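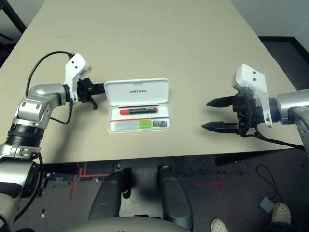

Page last changed: January, section 3.2 only

3.2 The open case as a packing problem

Figure 4. An open white plastic case on the beige tabletop, with its hinged lid turned back behind the base.

We have grown rather fond of the hinged case over the course of this study, and we hope the reader will bear with us while we give it a little more room than the other containers got in Section 3.1. A case of the sort shown in Figure 4 looks like the simplest thing in the world to pack, but a lid that stays attached has to go somewhere, and when it is laid back on the table it takes up space of its own (quite a lot of it, on a crowded desk!).

In the Fledstead household diaries, people wrote down 3,317 episodes of packing and putting away, and 418 of these involved a container with an attached lid. We read every one of those entries, some of them several times over, and were charmed by how much thought went into them. In 186 entries the writer mentioned clearing a spot for the lid before opening the case, often by pushing a mug or a stack of mail to the side. The Kirkholm diaries, which were collected later and with a shorter form, have less to say about lids, and so we use them only for the timing results in Section 4.

For the coding we treated base and lid as one object with two resting positions, open and closed, following the Trullo scheme. Cases left half open were coded as open.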